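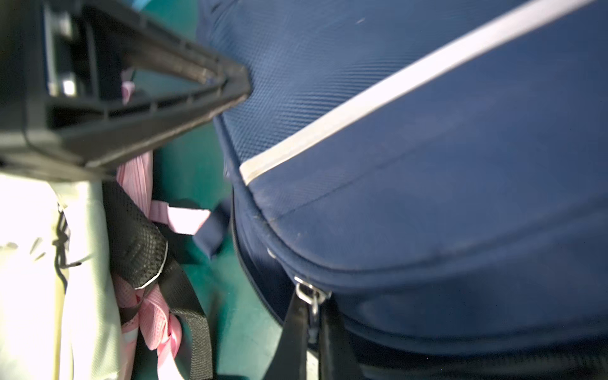
A navy blue bag, seen close up.

An appeals panel in Gallville has ruled that it cannot review a late-filing penalty assessed against a resident who spent part of the tax year abroad, finding that the request reached the court after the statutory window had closed.

The order, dated 20/12/2020, leaves in place a penalty of $1,756 plus interest. The underlying tax, $836, was paid in full before the case was filed and was not in dispute.

According to the order, the taxpayer moved to Cloltine for work and continued to receive rental income from a property in Gallville. The revenue office mailed a notice of determination in August to the last address on file. The taxpayer argued that the notice was forwarded late and that the period for review should run from the date of receipt.

The panel disagreed. Under the local code, the period begins on the date of mailing, provided the notice is sent to the last known address. No change-of-address form had been submitted, and a new address printed on a bank statement did not count as notice to the revenue office. The petition was filed 21 days after the deadline.

The taxpayer also asked the panel to treat the deadline as flexible, citing an earlier ruling in Skastville. The panel said that case involved a notice with the wrong tax year printed on it – a defect not present in this record – and declined to extend it.

The order does not address whether the penalty was calculated correctly. That question may still be raised through a refund claim, which requires payment of the full amount first and has a separate filing period.

Quansah, the tax preparation firm that filed the original return, was not a party to the case. Its engagement had ended before the notice was mailed.

The revenue office lists about 434 open penalty cases involving residents with addresses outside the district. The order is not designated as precedent.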